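Huvcombe Fruit Bag Guide, Section 3: Filling and carrying

By Botond Mészáros
August
Shares 372 | Comments 3

Huvcombe says the thin carrier bag will take a mixed load of fruit if it is packed in the right order. I have my doubts about any order surviving the walk home, but the steps below gave me the fewest complaints.

1. Stand the bag on a flat surface and fold the rim outwards once.
2. Put lumpy, hard-skinned fruit at the bottom.
3. Lay oranges against the sides.
4. Add grapes in the middle, still on the bunch.
5. Slide the banana in last, near the top.

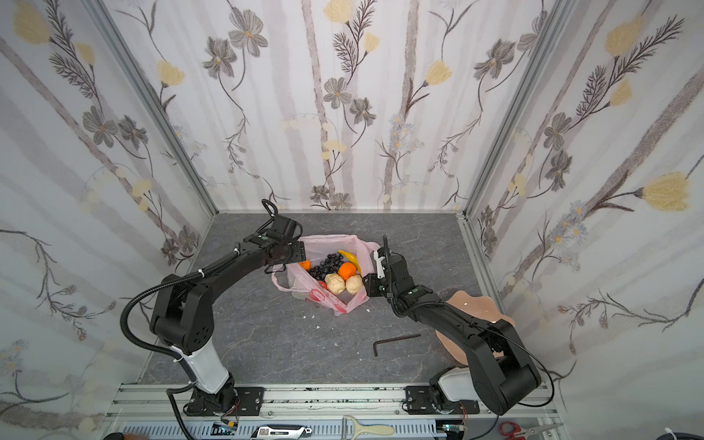 Should the grapes go in a separate bag?

Only if they are very ripe. A firm bunch copes well enough with an orange leaning on it, and a second bag is one more thing to carry.

Note: the Vetitz leaflet recommends a sheet of paper between each layer. I tried it for a month and found no difference, apart from the paper.

6. Draw both handles up together and check that they are level.
7. Lift a hand's width off the surface and wait a moment before going any further.

Caution: the handles are the weak part. Film this thin creases into a narrow band once it is pulled, and the narrow band is what cuts into your fingers. Manolakis prints a "comfort grip" claim on its packets. I would not plan a long walk around it.
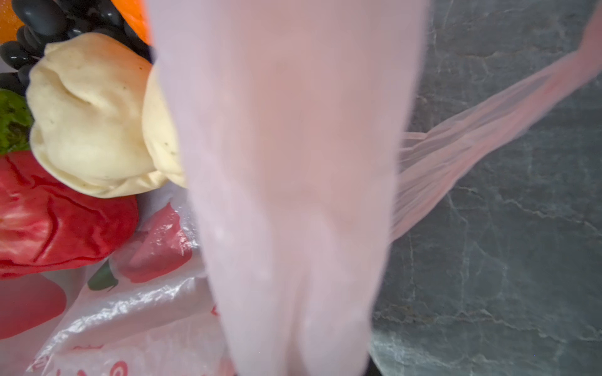
8. If one handle stretches further than the other, set the bag down and move the heavier fruit across.
9. Do not knot the handles over grapes. The knot pulls the sides in and squeezes whatever is highest.

Note on re-use: Ulby claims 100 trips per bag. Mine was retired after nearly 300 metres in total, so treat the figure with care. Small holes near the base can be ignored for oranges, less so for anything that leaks.

10. Empty the bag from the top down. Tipping it out is quicker and bruises the banana.

Storage is covered in Section 4.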